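Stodis 双臂遥操作套件评测：用来录制示教数据，够不够用

发布于 2021年6月26日

评测对象是 Stodis 的双臂遥操作套件，主端为两条可反驱的轻量臂，从端为两条六轴臂，各带一只平行夹爪，另有一台头部相机和一套录制软件。套件在 Ertürk 工作室借用了6周，主要操作者是 Yavuz Çınar，我负责任务设计和数据检查，Canan Aksoy 参与了最后两周的录制。期间保留的示教共630条，废弃的不计。

先说结论：主从跟随和夹爪手感达到了可以长期使用的水平，录制软件勉强合格，标定流程和线缆管理需要改。如果手上已有一套成熟的采集软件，只买硬件更划算。

一、安装与标定

从端底座用夹具固定在台面前沿，两臂间距可调，出厂刻线只有一侧有，另一侧要自己量。主端建议放在操作者正前方，高度与肘部齐平。我们第一次把主端放低了，连续操作半小时后 Yavuz 的手腕开始发酸，录出来的轨迹末段明显变慢。

标定分两步：先把主从两侧摆到零位，按住按钮写入；再让夹爪全开、全闭各一次。零位靠目测对准关节上的刻槽，没有定位销，这一点与价位不符。重复标定后，肘关节的零位会有肉眼可见的偏差，做粗放的抓放不受影响，做双手协同时就要小心：同一个姿势，昨天的数据和今天的数据对不上。我们后来用3D打印的卡块代替目测，情况改善很多。厂家应当直接附带这样的零件。

相机外参标定有独立向导，使用棋盘格，流程清楚，没有什么可挑剔的。

二、跟随性能

主端到从端的延迟在日常动作中感觉不到。快速甩动手腕时从端会滞后，并在停下后有一次轻微过冲。示教时本来也不该这样动，因此不扣分。

低速段表现更重要。把夹爪缓慢推向物体，从端没有爬行，也没有台阶感。腕部旋转关节例外，换向时有一小段死区，拧瓶盖一类的任务里操作者会下意识多转一点去补偿，这个动作会原样进入数据。训练出来的策略也会学到多转。对此我们的做法是在操作规范里写明：换向前先停顿，确认从端已经跟上，再继续。

主端没有力反馈。夹到东西时，手上得到的只有弹簧的阻力，与从端实际受力无关。操作者需要靠眼睛判断接触，新手会夹得过紧。Canan 第一天的示教有一半因为推动了不该动的物体而作废，第二天开始好转。对比之下，我们之前用过的 Dekley 主端有简单的振动提示，接触瞬间更容易判断，不过它的重量让人很难连续工作。

三、拖动示教与遥操作的取舍

套件也支持拖动示教，即关闭从端力矩，用手直接带着机械臂走。重力补偿做得不错，单臂拖动很轻，松手后基本停在原位。

问题在双臂任务。一个人同时拖两条臂，身体必然挡在台面前方，头部相机里会出现操作者的手和前臂，这些画面在部署时不存在。拖动时夹爪的开合还要另外用脚踏控制，手脚配合并不自然。我们用拖动方式录了一小批，只作为关键位姿的参考，没有混入训练集。

遥操作的画面干净一些，但操作者看不到从端夹爪背后的情况。套件允许把主端放在从端旁边直视台面，也允许只看屏幕。直视效率高，只看屏幕得到的数据与策略能看到的信息一致。我们最终采用的顺序是先直视练熟，再看屏幕录正式数据。

四、夹爪

平行夹爪，行程足够大，指面可换。原装指面偏硬，夹光滑边缘时会滑，换成软垫后好转，但软垫在反复使用后会移位，需要定期检查。闭合速度可在软件里限制，建议从中档开始。

夹爪线缆从腕部外侧绕出，留了一个弧形余量。余量太小会拉扯接头，太大会在腕部翻转时扫到台面上的物体，我们有几条示教就是这样毁掉的。随箱的扎带不够用，自备魔术贴更合适。

五、白板任务

为了考察双手协同，我们选了一块带黑框的小白板，任务是一手稳住板子，另一手处理板面上的红色笔迹。板子两侧各有一个黑色旋钮，板面略向后仰，下半部留有灰色的擦痕。难点在于板子并不正对机器人，左边更近，右边更远，两臂的伸出量因此不同，操作者必须分别控制。

这个任务很能暴露问题。推力方向稍有偏差，板子就会绕支撑转动；没有力反馈时，操作者只能通过板子是否移动来推断自己用了多大的力。Yavuz 的经验是先让稳板的一侧就位，停住，再动另一侧，两侧同时接近的示教几乎都要重录。初始状态的布置也要花心思：板子的朝向、仰角、笔迹的位置都应有变化，否则策略只会记住一个姿势。每次录制前应当看一眼头部相机的画面，确认板面和两侧旋钮都在视野里。 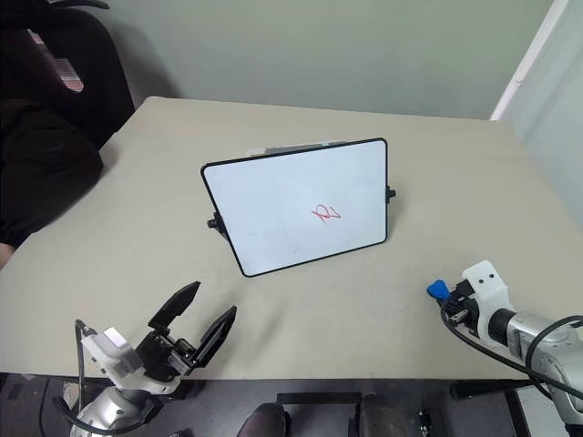 六、录制软件

界面只有必要的功能：开始、停止、丢弃、标注。脚踏可以绑定开始和停止，这个设计很实用，双手不必离开主端。每条示教结束后会自动回放一遍，可以跳过。

不足有两处。其一，丢弃操作没有撤销，误踩一次就没了。其二，任务标注只能填一行文字，不能按阶段分段，像白板这样有先后次序的任务只能事后另写脚本切分。导出格式文档齐全，各路数据带时间戳，我们抽查时未发现丢帧，但相机曝光默认为自动，光线一变画面亮度就会跳，建议在录制前锁定。

七、与 Fosness 方案的比较

Fosness 的手持式采集器不需要机械臂在场，换场地方便，录制速度也更快。代价是轨迹未必能被机械臂执行，需要筛选，双臂之间的相对位置也更难保证。若任务以单手抓放为主、场景要多，手持式更合适。若任务像上面的白板那样依赖两臂配合，又只在固定台面上做，Stodis 这套录下来就能用，省去了后面的转换。

八、评分与购买建议

硬件4分，软件3分，文档4分，满分5分。

扣分项按影响排序：零位标定靠目测；腕部换向死区；丢弃不可撤销；主端无接触提示。前两项直接影响数据一致性，希望下一版硬件能处理。厂家的技术支持答复说9月会有固件更新，内容包括死区补偿，届时拿到后会在同一张台面上重录一批白板任务，结果补在本文后面。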